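Most advice on cable storage covers the container. I think the coil matters more, and that a drawer of 33 leads coiled badly is worse than no drawer.
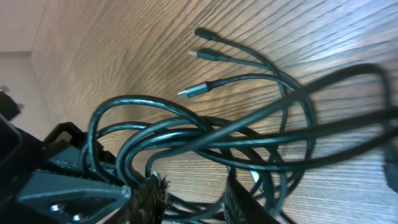
A tangle forms when loose ends pass through open loops. Bring the connectors out to one side first, then work back toward the bundle.
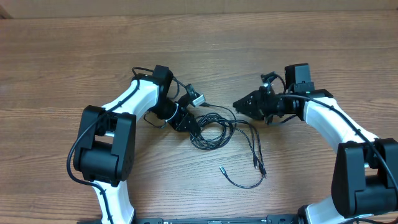
*Thin black cables in a tangle on the tabletop.*

Flanagan bins and Wondo ties both assume this step is done. Neither does it for you.

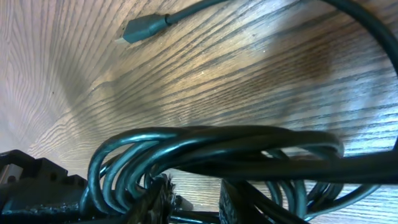 ## Loop size

I favor wide loops – tight bends strain the jacket. A lead kept for 90 days in a small coil holds that shape on the desk.

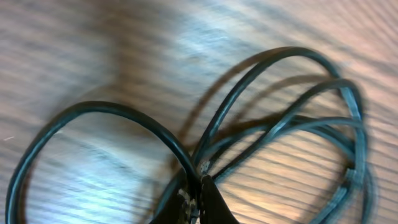 Tie once, at the crossing point, and leave the plug free.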